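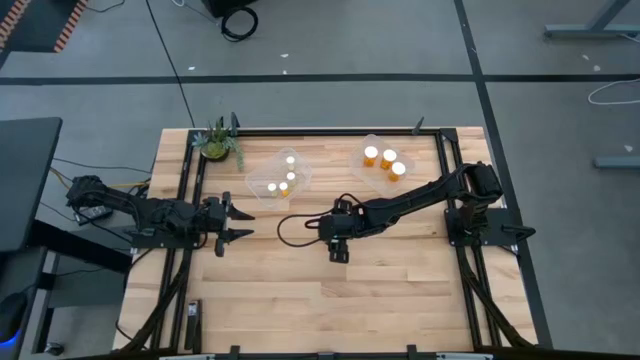 Hipólito Godoy is still hoarse when he picks up the phone, three days after Zumel won the regional women's volleyball league for the first time. "I shouted for two and a half hours," he says. "My wife says it's been lovely and quiet at home since."

The final against Prondau went to a fifth set, and what a fifth set it was! Zumel were 11–7 down, with their captain on the bench holding an ice pack to her thumb, and they took eight of the next nine points. Godoy called his last time-out at 11–7 and says he has very little memory of what he told them. "Something about serving short. I think I also told them to drink some water. They were calmer than I was, I can tell you that."

The crowd at the Carrillo sports hall was 591, a record for the women's league, and plenty of them had come over from Zumel on the Friday evening train. Godoy could hear the drums from the changing room. "Normally we play in front of parents and a few dogs. The girls kept going out to look and coming back in with big eyes."

He took the job 2 seasons ago, when Zumel had just finished bottom and had seven players left. He had been coaching the under-15s at Grorier and wasn't looking to move. "They rang me in December, in the middle of dinner. I said no. Then I went to watch them train, and the setter was putting up these beautiful balls with hardly anyone to hit them. I drove home thinking about it the whole way."

Several of those Grorier youngsters are now in his senior squad, and he lights up when he talks about them. The youngest, still at school, served the last three points of the final. "I looked at her before the first one and she was grinning. Grinning! At 12–11 down!"

Training has been three evenings a week, plus a Sunday session spent entirely on serve receive, which the players grumble about and which he has no plans to drop. "We passed badly in the first set against Prondau and we lost it 25–16. After that we passed well. So they can grumble."

Next comes the national play-off, away from home, against opponents who haven't been decided yet. The captain's thumb is bruised and she should be fit. Godoy has already asked for videos of all four possible teams and was watching one when I called. "Their middle blocker is very, very good," he says, and goes back to it.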